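Setting Up Your Watitz Label Printer, Part 3: Pairing and First Print

OK, so the roll is in and the lid is shut. Now we get the thing talking to your computer, which took me a whole evening the first time (you'll be done much faster, I promise!).

1. Plug the printer straight into the wall. I tried a power strip and mine kept dropping out.
2. Hold the feed button for 3 seconds, then let go. The light blinks blue.
3. Open the Desov app and pick "Add printer."
4. Type in the code from the sticker under the printer. Mine was 192, yours will differ.

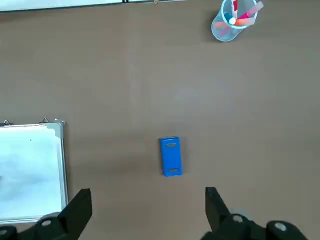

5. Wait for the light to stop blinking. If it's still going after a minute, go back to step 2 and hold the button a little longer this time.
6. Choose your label size. The app starts on 12 mm, and that's the one I use for folders, jars, pretty much everything.

Note: Stornetti rolls fit too, but set the size to 11 mm or your text drifts off the bottom. I wasted half a roll in December figuring that out!
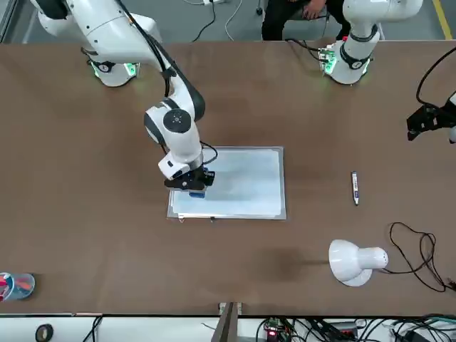 Written by Lorena Retamal
Updated Mar 24, 2025

7. Print the test label. You want crisp black edges on the border all the way around.
8. If one side looks pale, open the lid, push the roll down until it clicks, and print again.

Caution: don't pull on a label while it's still coming out. Let it stop, then press the cutter. A yanked label can wrap itself around the roller, and picking it off with tweezers is no fun at all.

Once the test label looks good, go on to Part 4, where I import my address list from Chu.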